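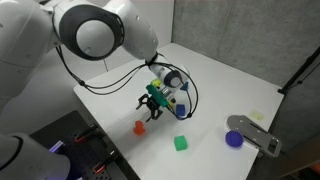 Katar Tabletop Grasping Set
README and data card

Welcome, and thank you for taking an interest in Katar! This is a set of short recordings of a two-finger gripper working on small toys and blocks on a white tabletop. We put it together to compare two sets of fingertips and two controllers on the same arm, and then kept adding to it long after the comparison was done (these things do grow).

What you get

The release holds 2000 episodes. Each one has joint positions, gripper opening, the spoken-style task sentence, and video from a room camera and a small camera at the wrist. The episodes come in 66 folders, one per recording session, and every folder has its own notes.txt. Please do read the notes. They are chatty, but that is where we wrote down things like a cable being retied or a controller being restarted halfway through.
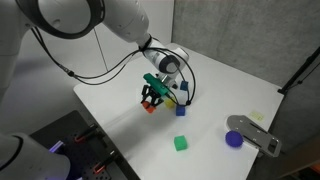

Gripper and Controls Group, Cerkstead Robotics Lab

Objects

Most tasks use foam cubes in orange-red, yellow, blue and green, plus a foam ball. Later sessions bring in toy figures and a green bowl, so the task sentences get longer too: "put the yellow block in the bowl," for instance. Layouts were changed by hand between episodes, and we made no attempt to keep them evenly spread over the table.

Controllers

Controller A is plain position control with a fixed closing width. Controller B, which we call Hattar, closes until the motor current rises and then holds. With the smooth fingertips, A finished 66 percent of the ball tasks and Hattar finished 84 percent. On cubes we saw very little between them, and I would be careful about reading much into the cube numbers at all. 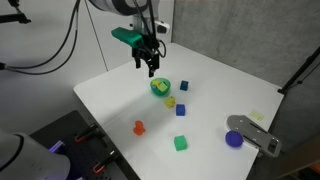 Last changed: May, version 7

Known problems

The wrist view is partly blocked by the gripper itself, so an object under the fingers can be hard to make out -- use both views together if your model allows it. Cables hang around the wrist and show up in the room view. If you segment by color, keep in mind that several objects share a color, and that things inside the green bowl pick up a bit of its tint. 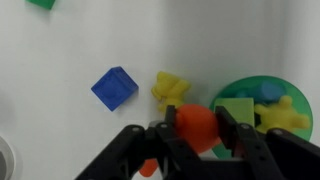 Labels for success were given by a person watching both videos, and a grasp counts only if the object stays held through the whole lift. Anything we argued over is marked "unsure" and left out of the percentages given earlier.

Getting started

Unpack the folders side by side, then run check_files.py before anything else. The wrist video for the Dundodbridge sessions is stored in a separate archive and needs to be copied in by hand. Sorry about that!

Questions and corrections go to Ghada Rizk, who looks after the set and usually answers mail on Friday. Please include the folder name and the episode number.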